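5.2 Setting up the two-arm sorting trial

This section covers the sheet-metal part trials run with the Nirneo control software. Read section 5.1 first if the arms have not been homed.

1. Spread the green cloth over the work surface and clip its far edge.
2. Lay the small metal parts out behind the cloth. Strips may overlap, as the method is tested on overlapping parts too.
3. Open both grippers fully.

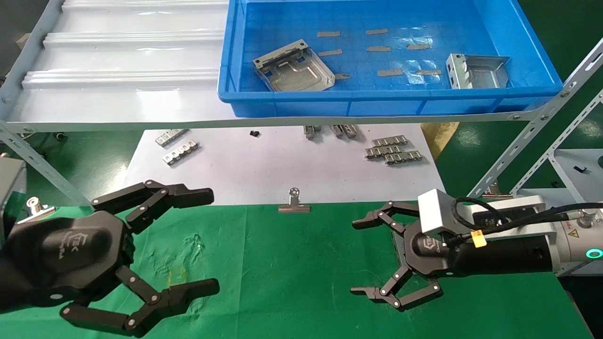
4. Load trial list 3231 and check that the seed is set to 9.

CAUTION: Keep hands out of the work area once the list is loaded.

5. Run the wrist camera check on each arm. The fingertip pads must be visible at full opening.

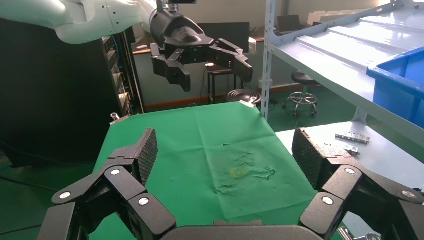

6. Start the run. Each list has 32 trials, and the software pauses after every fifth one.

Note: Creases in the cloth do not need to be smoothed out between trials. In the June tests, Kofi Agbenyega found no difference in grasp success between flat and creased cloth.

Send failed logs to Willy De Haan with the list number in the subject line.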